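Week 4 notes: wood movement, or why your drawer sticks in June

Hi all, I typed these up from my own scribbles, so forgive the jumps. We got as far as the board I brought in from the Plorkthorpe job, the one that had cupped like a potato chip, and then we ran out of time.

So, wood swaps water with the air all year long. Damp air, it swells. Dry air, it shrinks. Nearly all of that happens across the grain, and along the length you can mostly forget about it (lucky for us, or no door would ever fit!).

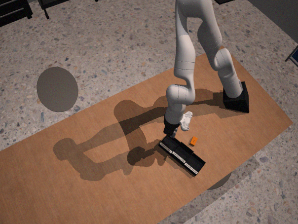

How much it moves depends on how the board came out of the log. Flat-sawn boards move a lot more across their width than quarter-sawn ones, often close to twice as much. Look at the end grain before you buy. I check every single board at the yard and yes, people stare.

A finish slows all this down but it won't stop it. I once put four coats of varnish on a top for the Wuvine café and it still grew enough in summer to crack a glued-on end strip. My fault entirely. I'd glued the strip along its full length, cross grain, and the top had nowhere to go.

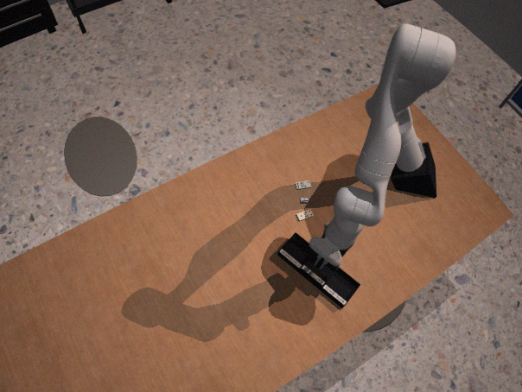
Which brings us to fixing tops down. Use buttons, figure-8 clips or slotted screw holes, anything that holds the top flat and still lets it slide. Fatemeh Ebrahimi asked about breadboard ends: glue the middle tenon only, and stretch the peg holes on the outer ones. I'll bring the 40 inch sample next time so you can wiggle it.

For next week, read the Brillby handout, pages 2 and 3, and weigh your oak offcut every morning before breakfast. Write the numbers down, please! Ragnheiður Bergmann has the spare scale if yours is acting up.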